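Congate Rentals: Frequently Asked Questions for Applicants and Tenants

How do I schedule a showing?

Call the leasing office or fill out the request form on the listing page. Kojo Quansah handles showings for the one-bedroom units and Ayuba Amoah handles everything larger. The last showing of the day starts at 5:15 p.m.

Do I need to see the apartment in person before I apply?

No. You may apply without a visit, but we ask that someone see the unit for you before the lease is signed. A friend or relative is fine. Give us their name ahead of time and have them bring a photo ID.

What do I need to send with my application?

A government ID, your two most recent pay stubs, and contact information for your current landlord. If you are self-employed, send last year's tax return in place of the pay stubs. Each adult who will live in the unit fills out a separate application.

How much is the security deposit?

The deposit is $1000 for all one-bedroom units. For larger units it equals one month's rent. It is due when you sign the lease, and we do not accept cash.

Can I hold an apartment while I decide?

We do not hold units without a signed lease. Until then the listing stays up and other people may apply.

What lease lengths do you offer?

Nine months or 12 months. The shorter lease is not offered in the Bozkurt Street building. Month-to-month terms are available only to tenants who have already finished a full lease with us.

What comes with the kitchen?

Every unit has a stove, a refrigerator, and a sink with a disposal. Dishwashers are in the renovated units only, and the listing will say so. Small appliances and dishes are not included.
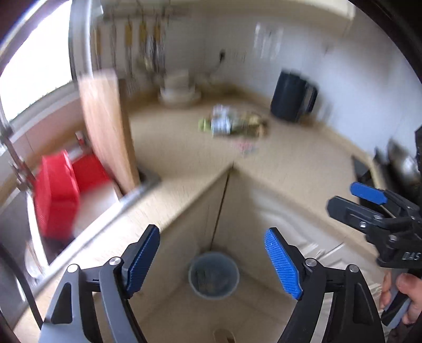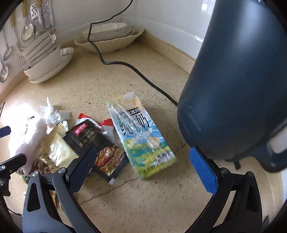 Are utilities included?

Water and trash pickup are included. Electricity and internet are in the tenant's name. Please set up the electric account before your move-in date and email us the account number. We can't release keys without it.

Is there parking?

The Congate lot has one space per unit. Visitors park on the street. Vehicles that don't run can't be kept in the lot and will be towed after written notice.

Can I have a pet?

Cats are allowed in all buildings. Dogs are allowed on the ground floor only and must be approved before they move in. Ask Tetteh Nutsugah for the pet form.

How do I report a repair?

Use the tenant portal or leave a message on the maintenance line. For a water leak or no heat, call at any hour. Do not report a gas smell through the portal. Leave the building and call the gas company first, then us.

Can I paint the walls?

Yes, with written permission. You will need to return them to the original color before you move out. Anas Hijazi in maintenance can give you the paint code for your unit.

How much notice do I give before moving out?

90 days for yearly leases and 30 days for month-to-month. Notice has to be in writing, and email counts. Tenants leaving in November should book the elevator early, as it is shared with the offices downstairs.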